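Keeping a Steel Sink Decent

Stainless steel is called stainless by people who have never left a tea bag on it overnight. The good news is that most of what looks like damage is only mineral film, and film comes off.

Find the grain first. Steel is brushed in one direction, and if you scrub across it you will be looking at your own enthusiasm for years. Use a soft sponge, dish soap and warm water, then rinse and dry with a towel. Yes, dry the sink. I resisted this for 18 years and have the water spots to show for it.

For chalky rings, lay a rag soaked in white vinegar over the spot for 4 minutes, then rinse well. Baking soda on a damp sponge handles tea and tomato sauce. Mixing the two together makes a lovely fizz and very little else — save it for the kids.

Things to keep away from the basin:

Steel wool. It sheds bits, the bits rust, and you blame the sink.

Bleach, even the splash you were sure you rinsed.

Cast iron pans left to "soak," a word that in my house can cover most of December.

The Kerik cleaning paste my sister-in-law swears by. It cost more than my lunch and smells like a dentist's office.

If you have two basins, pick one for washing and keep the other clear for rinsing. This arrangement lasts until someone else comes home.

Smelly drain? Pour in half a cup of baking soda, wait, and follow with plenty of hot tap water. Pull out the strainer while you're at it and scrub the underside with an old toothbrush. Then label the toothbrush. 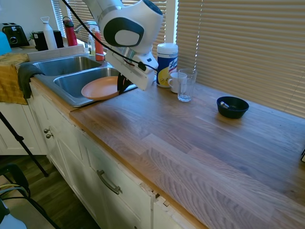 Double sink, one plate to go, soap within reach of the faucet.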